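Setting up your first pick with the Nelik two-finger gripper
By Emlyn Parri, Grircombe
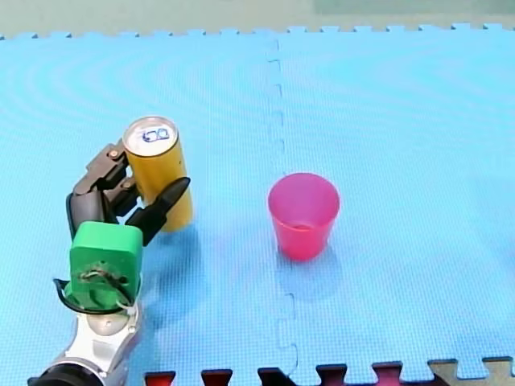 Do this after the arm is bolted down and homed.

1. Plug the gripper cable into the wrist and leave a loose loop, so the joint can turn freely.
2. Open Collado and choose New grip.
3. Stand a drinks can within reach. Start with a full one – empties dent.
4. Jog the fingers either side of the can and press Close.
5. Set the force to 9 and save.
6. Lift slowly. If the can slips, go up one step and try again.

Cups need a lower force, so save them as a separate grip.

The kit costs £688 from Vivdale. Spare fingers are sold in pairs and were out of stock until August when I last looked.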